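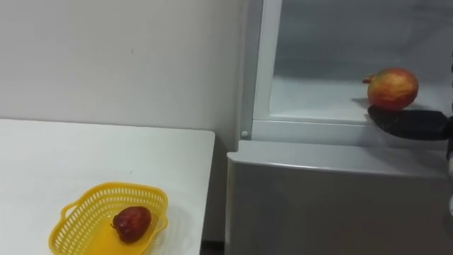 Open day prep, fridge station, November 2024

Gurneo setup, fruit task. Upper compartment open, one round red and yellow fruit on the jaw at shelf height, one dark red in the yellow basket. Visitors asked for cycle time first, then force. Logging at 1,000 Hz, same as September. Disk use still too high.

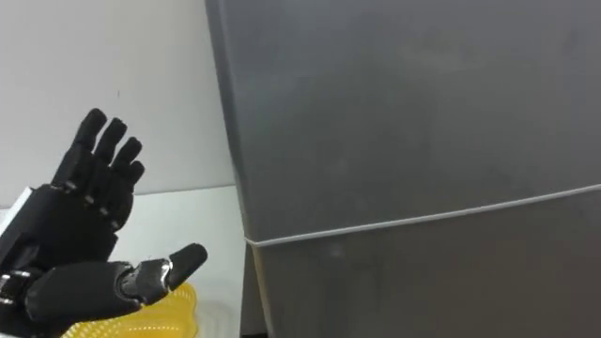 Door opening

Hand open beside the gray cabinet, fingers up, thumb out. Approach from the left side, above the basket. Prenum config 32 loaded, config 2 kept as fallback. Compared notes with the Godinho people, who run a Kuka for their door demo and use a fixed handle.

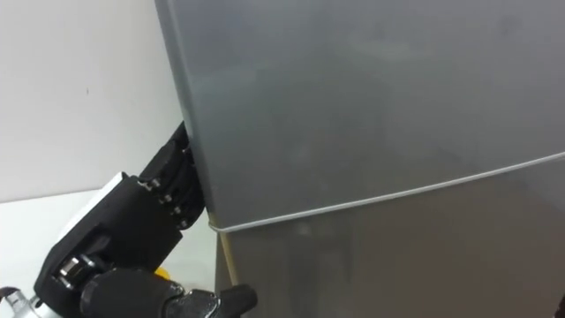 Fingers at left edge of upper door, just above the seam.

To do: recheck wrist clearance over basket. Copy log 415 to the share.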